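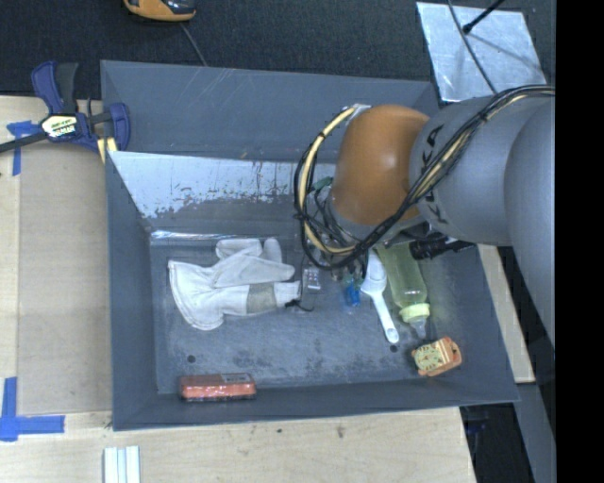

April. Up before six to get the seed trays out to the shed while the rain held off. The ground at the bottom end is still too wet to dig, so the potatoes will have to wait another week. I spent the first hour clearing the bench and looking for my gloves, and found one of the pair behind the water butt with a slug in it. The other is gone. I could do with a white pair like the crumpled glove lying in the gray bin, with a cuff band to keep the soil from getting down my wrists. The hardware place in Ilodbridge has leather ones, but they go stiff after one wet day and I end up taking them off.

Sowed leeks, two trays, and a short row of beets under the glass. The leek seed is last year's. I paid no attention to the date on the packet and will see what comes up. Tomatoes have their second set of leaves and I moved the strongest into bigger pots. Lost a couple doing it. I hold them by the leaf like the book says, but the stems snap at the soil line if the mix is dry, and it was dry.

Lies Vermeulen came by at ten with the raspberry canes she promised in the winter. She brought 6, wrapped in wet newspaper, roots in good shape. We put them along the Timmermans fence, where the currants used to be. She thinks I plant too close. I left two feet and she wanted three, so we settled on a bit over two and she watered them in. She wouldn't take anything for them. I gave her eggs and the last jar of plum.

After lunch I went to Zerell for compost. It has gone up again. I had meant to get four bags and came home with three, plus a roll of netting, and the bill was 85. The man loading the car said they had sold out of onion sets already. I have mine in, so that was one less thing.

Turned the old heap when I got back. The bottom third is ready, dark and crumbly, and I put it on the bean trench. The rest is mostly grass clippings that packed down and went slimy. Mixed in torn cardboard and left the lid off. Some 200 worms in one forkful, I would guess, all in the corner by the fence.

Knee sore by four. Sat on the step with tea and wrote up the planting plan for the far bed:

- broad beans on the left, already four inches up
- carrots in the middle, sow when it dries out
- squash at the end near the heap, not before the frosts are done

Cold tonight, clear sky. I put fleece over the pear blossom as far up as I could reach and brought the tomatoes back into the kitchen. They are all over the table, so supper was on my lap. Need to call Cliris in the morning about the broken pane and ask whether they cut glass to size.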